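Der Arbeitstisch am Fenster: weißes Papier, schwarze Kiste, rote Perlen

Galerie, Stand: Mittwoch, 28. März 2018

Auf dieser Seite geht es um den großen Tisch in unserer Werkstatt bei Prokden. Seit September ist die Platte durchgehend mit weißem Papier bezogen. Vorher lag dort eine graue Schreibunterlage von Amatix, die an den Ecken hochstand und im Gegenlicht spiegelte. Das Papier kommt von der Rolle, wird auf Länge geschnitten und mit Klebeband verbunden. Eine Rolle kostet bei Guérin weniger als die alte Unterlage und reicht für mehrere Bezüge.

Die Bilder lassen sich durch Anklicken vergrößern.

Tisch, Blick zum Fenster
Bahnen mit durchscheinendem grauem Band verklebt, leichte Falten im Papier. Rechts die schwarze Kiste, links der Laptop.
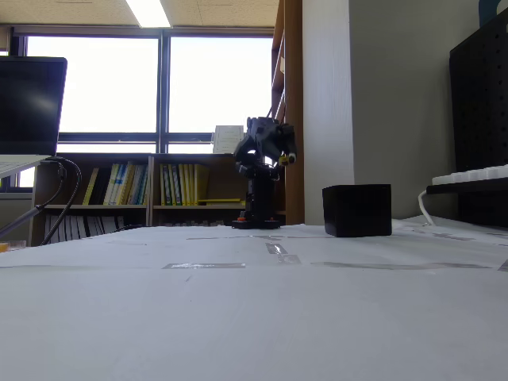
Beim Beziehen fangen wir an der Fensterseite an und arbeiten nach vorn. Die Bahnen überlappen sich um eine Handbreit. Das Band wird erst in der Mitte angedrückt und dann nach beiden Seiten ausgestrichen, sonst wirft das Papier Wellen. Markierungen kleben wir direkt auf die Bahnen. Sie bleiben liegen, bis der Bezug gewechselt wird. Abziehen geht schlecht, die obere Papierschicht kommt meistens mit.

Ein Bezug hält bei uns einige Wochen. Flecken werden nicht überklebt, solange sie klein sind. Wer mit Stiften oder Öl arbeitet, geht bitte an den Nebentisch.

Die Perlen haben wir bei Cletetti bestellt, Artikel 437, im Beutel zu 517 Stück. Die Farbe Rot wurde gewählt, weil Weiß und Hellgrau auf dem Papier kaum zu finden waren. Die erste Lieferung in Naturholz haben wir zurückgeschickt.

Tisch, Blick von oben
Kleine rote Teile auf dem Boden der offenen Kiste, eine rote Kugel auf dem Papier. Oben rechts die weiße Steckdosenleiste.

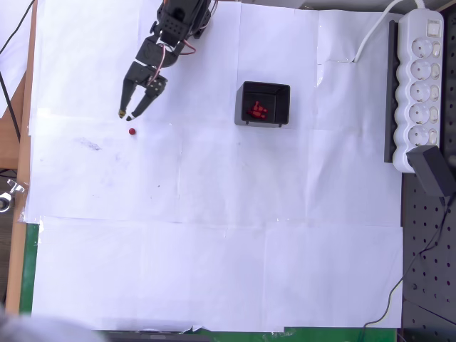 Am Ende des Tages kommen alle Perlen zurück in den Beutel und der Beutel in Schublade 2. Heruntergefallene Perlen bitte gleich aufheben, auf dem Linoleum rollen sie bis unter die Heizung. Beim letzten Wechsel des Papiers haben wir dort einige gefunden, dazu eine halbe Rolle Klebeband.

Neues Papier liegt im Regal 153, unterstes Fach. Das Schneidelineal hängt daneben und soll dort auch wieder hin.

Zurück zur Übersicht der Galerien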